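Scuffs, Drips and Dust: Keeping a Painted Garage Floor Decent
Print this page | E-mail this page
Last updated in July

A painted garage floor looks wonderful for one evening. Then you park on it.

Sweep before you mop. I know. But grit plus a wet mop is sandpaper with a handle, and the shine goes first. A soft push broom is fine. The stiff one belongs on the driveway.

For black rubber scuffs, try a damp melamine sponge and very little elbow. If that does nothing, put a drop of dish soap on a rag and let it sit while you find something else to complain about. Skip the steel wool unless you enjoy repainting.

Rubber feet, mats and weighted bases are the sneaky ones. Leave one in the same spot all winter and it may leave a brown ring that no cleaner will shift. Slide a scrap of carpet under anything heavy, fuzzy side down, and lift it when you move it.

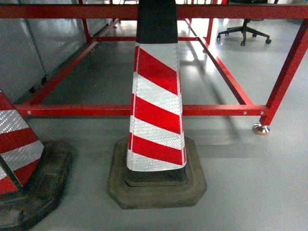 Suqin Ding wrote in to say that carpet scraps hold water and she'd sooner use cork tile, which she cuts with kitchen scissors and replaces every spring. Fair enough. Mine do get a bit swampy by March.

Oil drips: cat litter, the cheap clay kind, ground in with an old shoe and left overnight. Sweep it up at breakfast, then wash the spot with warm water and dish soap. Do not let the cat watch.

Chips in the paint get touched up on a dry day with a small foam brush. Keep the leftover paint indoors with the color name written on the lid, as you will never remember it.

21 comments | Shared 525 times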